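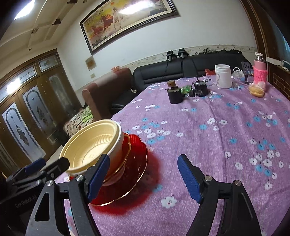
The Koltorholm Ferry is a car and foot passenger ferry on the Lollbridge strait, linking Lollbridge harbor with the island of Koltorholm. Crossing takes 12 minutes in calm water. Longer in November, when the boat goes the outside way past the Nemaline shoals.

Route and service

Boats leave Lollbridge every 90 minutes from early morning. Last boat back is the one people miss. No booking for foot passengers. Cars wait in the lane by the fuel dock, first come first served, trailers go on last.

Fares

Paid on board, cash or card. Bikes free. Return tickets are good for the same day only, altough crews have been known to let it slide.

History

Started as a mail run under Krum Petkov, who also built the first slip on the island side. Car deck added later. The present vessel, Nomura, carries 100 passengers and is named for a retired pilot boat that worked the same dock.

On the island

One paved road, no gas station. Fill up in Lollbridge. Travel writer Shota Kinoshita walked the whole shore for his guide to the strait and recomended the north path, which is still the usual route for day trippers. Toilets at the slip, locked in winter.

See also: Lollbridge harbor, Nemaline light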